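Search this site

3.2 Cell setup and upkeep

The cell used for all trials in this paper is called Willow. It was built at the Tarnthorpe lab as the second of two stations; the first, Marty, was retired before the present work began and supplied some of its spare parts. Both were designed by Aurélien Lebrun. We describe the setup at length here, as most of the failures we logged in the first month had to do with the state of the cell and very few with the policy being tested.

The arm is bolted to a steel plate at the edge of the table. The plate has slotted holes, which made the first installation easy but let the base creep under load. After the second week we pinned it in two places and marked the edge of the plate with a scribe line. The operator checks the line at the start of each session. If the base has moved, the session does not begin until the hand-eye calibration has been run again.

Calibration uses a printed board held in a jig. The arm visits 32 poses and the solver reports a single error value, which is written to the session log. We found it best to run the routine after the motors had been powered for a while, as the joint offsets drift a little from a cold start. In September we also began to log the room temperature, but the readings were too few to use and we do not report them.

The workpiece for the alignment task is a frame of slotted aluminum extrusion with bolted corner brackets. The frame is placed by hand before each trial. Two views are recorded: one from a camera on the wrist and one from a fixed camera beside the table. The fixed camera is mounted sideways, and its images are used in that orientation without being rotated. 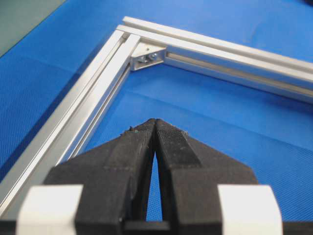
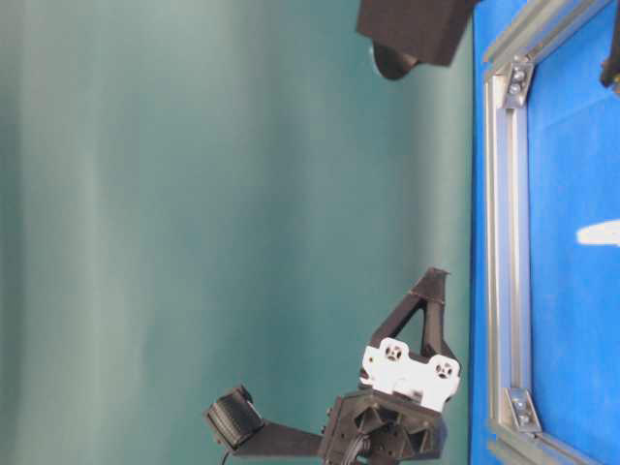
Figure 4. Gripper and aluminum frame in the Willow cell. First image: wrist camera. Second image: fixed camera.

The fingers are printed in the lab and are treated as wear parts. A finger is replaced when its tip no longer meets the other one cleanly in a closed-grip test, or after 1000 grasps, whichever comes first. In practice the grasp limit was reached only once. Most fingers were changed earlier, after a hard contact with the edge of a rail had rounded or chipped the tip. Both fingers are always changed as a pair, even if only one is damaged. A new finger set against a worn one shifts the contact point to one side, and the shift is large enough to show up in the insertion results.

Changing a pair takes one person a few minutes. The motors are switched off, the old fingers are unscrewed, and the seats are wiped with a dry cloth. The new pair is fitted loosely, closed by hand until the tips meet, and then tightened. The first version of this procedure had the screws tightened with the gripper open, and the tips often ended up slightly crossed.

Cables gave more trouble than we had planned for. The original routing left too little slack at the wrist, and the signal line worked loose when the last joint turned past 90 degrees. The fault was hard to find – the gripper would stop answering for part of a second and then recover, and the log showed only a late reply. We lengthened the cable, added a tie at the forearm, and set a software limit of 80 degrees on that joint. No further dropouts were logged after the change.

All supervisory code runs under Tetier, our in-house session manager. It refuses to start a trial if the calibration entry is missing or if the grasp counter for the current pair of fingers is over its limit. The counter is reset by the operator and can be reset by mistake, which happened twice. Both cases were caught when the counter was compared with the trial records, and the affected trials were kept, as neither pair had reached the limit.

The same fixed camera position was kept for every trial. Its mount was checked against a reference image each morning, and small corrections were made by hand before recording. Exposure and white balance were locked on both cameras.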